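Progress report, Small Things project — second period
To: Marloes De Bruijn, Clanance
From: Notburga Eder, Wurgate

Marloes, sorry this is short on polish, typing it between two sessions. Budget sheet comes separately from Ward, he has the receipts.

Where we are

Sorting and storage of the donated small items (balls, trinkets, beads, game pieces, odds and ends from the house clearances) is well past halfway. Plan was to have 200 tins filled and labeled by the end of January. We have 466 items lines in the list now and the tins are coming along behind that, slower than I'd like. Labels are the holdup. The printer at Litora was down for most of the period and handwritten ones smear on the metal.

Rooms

We moved out of the back office and into the sitting room at Wurgate. Much better light. The round table takes more people than the desks did and everybody can reach the middle. Downside — small stuff rolls. With a curved edge there's no corner to catch anything. Roos put a cloth on, which slows the balls down a bit, and we kept it.

The long low cabinet along the wall is what we asked for in the last report, thank you again for agreeing to the change in the furniture line. Finished tins go inside, not on top. The top keeps filling up with other peoples things and I have stopped fighting about it.

How the sorting works now

We dropped the old system (by donor) completely. Didn't work, people visiting don't care who gave what. New order:

First pass, by what it is. Balls with balls, metal trinkets with metal trinkets.
Second pass, by color, inside the same tin where there's room.
Third pass, anything cracked, sharp or sticky goes out.

Fedir wanted size before color. We tried it one Sunday with a full table and it took longer and there was more arguing, so color stays. He still thinks he's right and may bring it up when you visit.

Tins

Rectangular metal ones, open, no dividers. The Mthembu order arrived in two deliveries, second one short by 20, they have promised the rest but no date. I would not order dividers. We tested cardboard ones and they got pushed flat. Simpler to put the one kind at one end and the other kind at the other end and leave a gap between.

Light inside of the tin is a real help by the way. The first batch we had was dark all over and the darker marbles just vanished in it. Please keep this in mind if Clanance buys for the other sites.
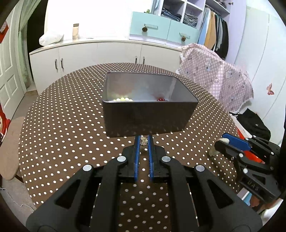
Trinkets are the slow part. Balls you can decide on in a second, but a little metal thing, is it a charm, a button, half an earring? Roos keeps a "don't know" pile on the cloth next to the tin and goes through it at the end of the session. Last time most of the pile went in with the charms in the end. I'd like one more tin type for these, something shallow, will send a price.

Balls are nearly done. Red ones we have very few of, greens and yellows far too many. If any of your other sites want to swap we are very open to it.

Money

Spent so far: around 70 percent of the materials line. Furniture line closed. Travel hardly touched, Ward suggests moving part of it to labels and the shallow tins, needs your OK in writing. Nothing on room hire, Wurgate is not charging for the sitting room as long as we're out by half past four and the chairs are put back.

Problems

Label printer, see above. Litora say it's fixed, I'll believe it when I see a sheet come out.
Missing tins from Mthembu.
The list. Two people kept seperate versions for a while and they had to be merged by hand. Fedir did that, took him most of a week. One version now, he holds it, others send him changes.
Not enough hands on weekday mornings. Afternoons fine.

Next period

Finish the balls. Get the "don't know" pile down to one tin. Labels on everything already in the cabinet before we fill any more — Ward insists and he's right, we opened a lot of tins last month just to see what was in them. First loan boxes out to the day center, if the labels are done by then.

Need from you

OK on moving the travel money.
A yes or no on the shallow tins once the price is in.
A date for your visit, afternoon please, and tell us if Clanance is sending anyone else so there's a chair.

Call me if anything is unclear, after four is best.

Notburga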